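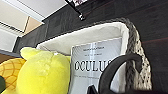 The Open Afternoon at Surken

The Surken Institute opened its doors to the residents of Rarivbridge on one afternoon each February. Invitations were issued to 400 households. In the year with which this account is concerned, 60 residents attended, and they were asked to leave their umbrellas in the hall.

The program was printed on a single sheet. It announced words of welcome, a tour of the offices, and a demonstration of the system known as Mendoza, which would locate and return household articles at the request of the public. The sheet did not say that Mendoza had been slow all week, or that the Deputy Director had spent the lunch hour reading its logs with her coat on.

She had been sent from Pinivgate to decide whether the work should continue. The staff at Surken were aware of this and had been very courteous to her. They had given her the office with the window.

At 2:00 the visitors were led upstairs and asked to stand along the wall of the demonstration room. The engineer on duty read a statement concerning safety. He then described the shelves, and explained that the articles on them had been lent by members of staff and would be given back. 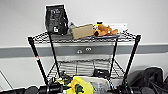 The shelving unit, with the cardboard box and the orange plush toy on its top shelf.

Requests were taken by a show of hands. A retired bus driver asked for the box, and Mendoza brought him the box. It took a long time. The visitors clapped, and the driver, who had not expected to be holding anything, looked for someone to give it to. A woman near the door asked what the system cost to run for a day. The engineer said 300, and the Deputy Director, who knew the figure to be higher, wrote nothing down.

Then a girl in a school coat raised her hand and asked whether it could find something that was lost.

The engineer replied that the system could find any article it had been shown. The girl said that this was a different question. There was some laughter, and the engineer turned a page of his statement, as if the answer might be on the other side.

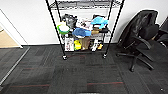
The Deputy Director had attended many demonstrations in the course of her duties, and she had learned to watch the parts of the room that had not been prepared. In her experience, a project was best judged by what its people forgot to tidy. She had come in early that morning, before the chairs were moved, and had stood alone on the dark carpet. On the lowest shelf, next to a brown paper bag with its top folded, were white sneakers with pale soles. They were the kind her son had worn until he outgrew them, and she had given his away in the same sort of bag, without asking him. She had stood there longer than her schedule allowed. It was the first thing in Surken she had looked at without making a note.

She now heard herself speak. She said that the young lady's question was in order and should be put to the system as it stood.

The engineer hesitated, then typed it in. The room was quiet for a minute or so. Mendoza lifted its arms and lowered them again. It did this twice.
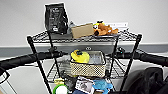 No rule at Surken covered a request of this kind, and the log for the afternoon shows only that the system remained active for 5 minutes without completing a task. Those who were present remember it differently. The driver maintained afterward that the machine was thinking. The woman near the door believed it had broken down. The girl walked up to the tape on the floor and waited there with her hands behind her back. The black arms had come in toward the shelves from either side and stopped, and above them the plush animal lay stretched out beside its box, with its yellow patch and its dark eye. "It's looking," the girl said. The engineer said that this was correct.

Tea was served downstairs at 3:30. The Deputy Director did not go down with the others. She sat in the office with the window and drafted her report to Pinivgate, which ran to four lines. In the space marked Recommendation she wrote that the work should continue for one further year – and then, after some thought, she added that the system should be permitted more time to answer.

When she went back for her coat, the room had been locked for the evening. Through the door she could hear a motor running, very low, and she stood and listened to it until the lights in the hall went off.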